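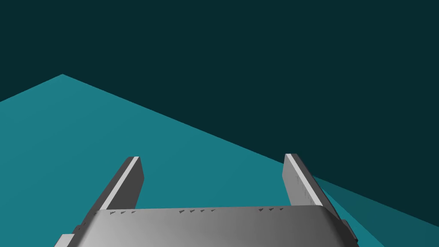
Mending Clothes for a Living: A Talk with Nadège Marchal

Nadège Marchal had three coats to finish before noon and asked if we could talk while she worked. She runs a repair business called Huet out of a former shoe shop, where she takes in trousers, coats, sweaters, curtains and now and then a tent. The name came from the old sign, which she never took down.

"People assumed that was me, so I answered to it," she said. "The first year I got mail for Madame Huet every week. I paid her water bill once by mistake."

Marchal did not train as a tailor. She worked in the office of a furniture importer, mostly on invoices, and sewed at home in the evenings. When the importer moved to another city she was offered a place there and turned it down. She had some savings and a secondhand machine, and the shop's rent was low enough that she thought she could last a year.

The first jobs were nearly all hems. She still does plenty of them, and she is not bored by them. A hem is a job with a clear price and a clear end, she told me, and the customer can see at once that it was done right. Zippers are another matter.

"I would rather do ten hems than one jacket zipper," she said. "You take the whole front apart. The lining is in the way, there is a little flap somebody designed to look nice, and at the end it has to look like you were never there. And the person says, it's only a zipper."

She charges by the hour for coats and by the piece for everything else. A plain trouser hem is 12 euros. For years it was less, and she raised it after going through her books one April and seeing how much of her week went into work that barely paid for the thread and the lights. She expected to lose customers. A couple complained, and both of them came back.

I asked how she learned the harder work. She put the coat down for that one.

"Huguette," she said. "Everything after the hems is Huguette."

Huguette Besson spent most of her working life in the alterations room of a department store, and had been retired for some time when she walked into the shop with a skirt. She wanted the waist let out. She looked at a jacket on the rack and told Marchal the sleeve was going in backward.

"It was," Marchal said. "I had been fighting with it for two days."

Besson now comes in two mornings a week. She was at the back table when I visited, darning the elbow of a green cardigan, and she agreed to answer questions as long as I did not stand in her light. She learned to darn from her grandmother, she said, and learned it again at the store, where it was done differently.

"At home you darned so it held. At the store you darned so the lady's friends didn't see it. I prefer it when it holds."

She thinks most people start a darn too close to the hole. The wool at the edge is already thin, and new yarn anchored there will pull it apart within a month. She starts well out in the sound fabric and works in, with small running stitches, leaving a tiny loop at every turn so the patch can shrink a little in the wash. She does not pull anything tight. When she has laid all her lines in one direction she turns the work and weaves across, over one and under one, and she will unpick a whole row if she finds a place where she went over two.

"It takes as long as it takes," Besson said. "If they want it tomorrow they can have it with the hole."

The two of them disagree about visible mending, the kind done in a bright color so that the repair shows. Marchal likes it and has sold a fair amount of it, mainly to younger customers with jeans and work jackets. Besson will do it if asked. She finds it a bit much on a good coat.

"A girl came with her father's overcoat, beautiful cloth, and she wanted orange," Besson said. "I asked her three times."

"It looked great," Marchal said from the front.

"It looked orange."

Some things they turn away. Glued seams on rain jackets are one, since a needle only makes more holes for the water. Cheap knits that have worn thin all over are another. Marchal says she tries to be direct about it at the counter, before anyone gets attached to the idea. If the cloth around the damage will not carry a stitch, she tells the customer to keep the buttons and let the rest go. With children's clothes and anything that belonged to someone who has died, she is slower to say no. She once backed an entire shirt with new cotton, piece by piece, for a man who had no plans to wear it.

Her advice for people at home is modest. Sew the button back on when it is loose, while you still have it. Wash a garment before you mend it. Buy decent needles and throw them out when they start to drag. She keeps a jar of odd thread by the door, and anyone who is short of a color can take some. For wool she says to look on the inside of the side seams, where there is often enough extra to pull a few strands from, and the match will be better than anything in a store.

She is more careful about moths. Every sweater that comes in goes into a sealed bag and then into the chest freezer in the back, before it gets near the rest of the rack. Customers are sometimes offended.

"I tell them mine go in too," she said. "I had one bad spring. I lost a whole shelf of wool and I spent my holiday vacuuming between floorboards."

The shop does not take on much more than it can handle now. Marchal closes the order book when the wait reaches three weeks, and reopens it when the rack has cleared. She has been asked about a second location and about teaching evening classes. The classes she might do, in the winter, if she can find a table big enough and talk Besson into coming.

"I'm not teaching," Besson said. "I'll sit there. If they're doing it wrong I'll say so."

By then it was getting close to noon and there was one coat left, a heavy gray one with a torn pocket. Marchal turned the pocket inside out over the edge of the table and brushed the lint from the corners. There was a bus ticket in it and a peppermint. She put both in an envelope, wrote the customer's name on the front, and pinned it to the collar.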